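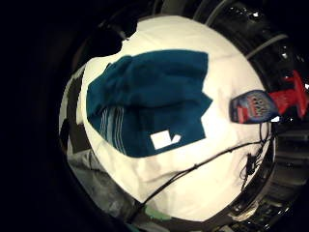

Media Release – Issue 21, page 6

PROLLBY LAUNDRY OPENS ITS DOORS IN FONDUDHAM THIS APRIL

Fondudham, for immediate release – After a long winter of paint tins, plumbing and more cups of tea than we would care to admit, Prollby is delighted to announce that its new neighbourhood laundry will open on Radebe Street in April, and everyone is warmly invited to come along and have a look!

The old shopfront will be a familiar sight to anyone who grew up on this side of town. It sold shoes for years, then fishing tackle, and the lovely timber counter has stayed right where it was (you will be dropping your washing off across it). Behind it there are now eight washers, six dryers and a long folding bench, with a good-sized table by the window for people who would like to wait with the paper.

Prollby began at our Ornia shop, where families told us again and again that it was the towels, sheets and footy gear that got on top of them by the end of the week. We have kept that in mind for Fondudham. Customers can wash their own or leave a bag with us before 9 am and collect it, folded, the same afternoon. Doonas and blankets are welcome too, though they may need to stay overnight.

The first 100 households to sign up at the counter will receive a free service wash, and pensioners will enjoy a discount every Sunday. There is a ramp at the side entrance and plenty of parking behind the bakery.

The laundry will open from 6 am, seven days a week. Enquiries are most welcome at either shop, in person or by telephone during opening hours.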